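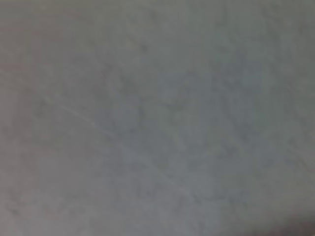
News > Press Releases > Surfaces and Finishes

Category: Product News | 12 shares | 0 comments

Dondovari adds gray mottled covering to its Atow work surface range

Dondovari will begin shipping a gray version of its Atow bench covering in April. The covering is intended for packing benches, sorting tables and utility counters, and is sold by the roll or cut to length. It joins the plain white and dark green versions already in the range.

Atow Gray has a muted base color with a fine, irregular mottle. The mottle has no repeat direction, so adjoining lengths can be laid either way around and offcuts can be used to fill short runs. On the plain white version, lengths have to be laid in the order they come off the roll to avoid a visible change of tone at the joint.

The material is a two-layer sheet with a woven face and a dense backing. Standard roll width is 1000 mm. Lengths are cut in steps of 100 mm, and customers ordering for several benches may combine lengths on one roll. Cut marks are placed on the backing only.

"Most of the questions we had from packing rooms were about joints and creases," said Ayanda Cele, product manager for Atow at Dondovari. "A sheet that has been stored folded will show a line across the face for a while. The gray does not stop that from happening, but the line is less of a distraction on a mottled ground than it is on white."

Storage and laying

Rolls should be stored flat and opened the day before laying. Sheets supplied folded should be laid face up on the bench for a full day before trimming. A fold line that remains after this time can be pressed from the back with a cool iron and a dry cloth. The face should not be ironed.

The covering can be loose laid on benches with a raised lip. On open benches it is held with Marciniak edge strip, which is ordered separately and fits bench tops up to 40 mm thick. Adhesive is not recommended – it makes later replacement slow and can mark the bench top.

Cleaning

Dust and paper fiber are removed with a soft brush or a vacuum on a low setting. Marks from tape, ink and cardboard should be treated with a damp cloth and a mild detergent, working from the outside of the mark toward the center. Solvent cleaners will dull the face and are not covered by the warranty. Tape residue that does not respond to detergent can be lifted with a plastic scraper held at a low angle.

Trial installation

A trial set of Atow Gray was laid on 58 benches at the Plemero packing hall. Benches used for folding and bagging were covered in single lengths, and longer sorting tables were covered in two lengths with a butt joint. Following the trial, the backing was made slightly stiffer to reduce lifting at trimmed corners. The production version includes this change.

Availability

Atow Gray will be available through existing Dondovari distributors. Sample squares can be requested in advance – please state the bench material and the type of goods handled. The white and green versions remain in production, and current part numbers are unchanged.

Filed under: Workbenches, Packing Rooms, Coverings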